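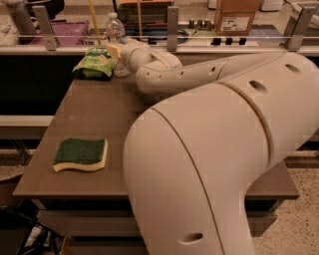 Last updated: October

Best way to clean a gray-brown tabletop without dulling it?

Ataberk Kılıçarslan

We have a table with drawers under it in the shared room at Basimcombe. The top is a gray-brown color and smooth. People snack at it all day, so by the afternoon there are usually chip or cracker bags and water bottles left on it, and the top has finger smudges that show up when the overhead lights are on.

I clear it and wipe it once a day. I have one of the ordinary sponges with yellow foam on one side and a dark green scouring pad on the other. I have been using the foam side with warm water. The crumbs come off but the smudges mostly move from one place to another. The green side does get the sticky spots off, and I am worried about what it does to the surface over time. A coworker says he has used the green side on his own table for nine years with no trouble, but his table is bare wood and I don't think it compares.

I don't know what the top is made of. The paper that came with it only says Linderia and a model number. Two things I would like to know. Is the green side safe at all on a top like this, and is there something better than plain water for the smudges? I would like to stay with things we already have in the cupboard. 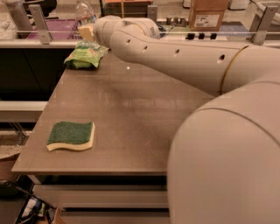 Scrub sponge on the tabletop, green side up

Brendan Brophy

Don't use the green side. The scouring pads on those sponges are meant for pots and oven racks. On a smooth tabletop they leave very fine scratches that you won't notice at first. After a few months you get a dull patch in the spot where everybody sits, and you can't wash that out. I did this to a kitchen table and had to live with it.

The smudges are skin oil and whatever was on the snacks, so plain water won't do much. This is what I do:

Clear everything off first, including the stuff along the back edge. Throw out the bags before you wipe, or you will be chasing crumbs again.

Brush the dry crumbs into your hand or a dustpan.

Mix 300 ml of warm water with 3 drops of dish soap. More soap than that leaves a film, and the film looks just like the smudges.

Wipe with the foam side, wrung out hard. Go in straight lines from the back to the front.

Wipe again with a cloth and clean water, then dry it with a second cloth. The drying matters most. If you let it air dry you get streaks.

For a sticky spot, lay a warm wet cloth on it for a few minutes and then wipe. If it is still there, use the edge of an old plastic card held flat. Go easy near the front edge — water that runs over can get in around the drawers.
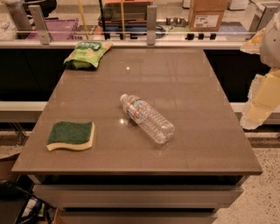 I would also keep that sponge for the table only. If it gets used on pans in between, grease goes straight back on the top. And store it somewhere other than the table. A damp sponge sitting in one place all night can leave a mark on some finishes.

mopbucket9

Microfiber cloth and a spray bottle. I've done the tables at Willen this way for a long time, no sponge. Vinegar works too but test it in a corner.

Ataberk Kılıçarslan

Thanks. I tried the soap mix this afternoon and dried it with a dish towel. The smudges are nearly gone. There is still a light ring near the middle that I think was there before — I will try the warm cloth on it tomorrow. I skipped the vinegar for now since I don't know the finish.

Brendan Brophy

If the ring is white and feels smooth, it may be in the finish and not on top of it. Warm cloth first, and stop there if it doesn't change.

Filed under: Home & Office > Cleaning > Tables and counters

Related threads
Water rings on a desk, what have you tried?
How often do you replace a kitchen sponge?
Crumbs in drawer runners
Getting fingerprints off glass panels
Najafi cleaning cloths, can they go in the dryer?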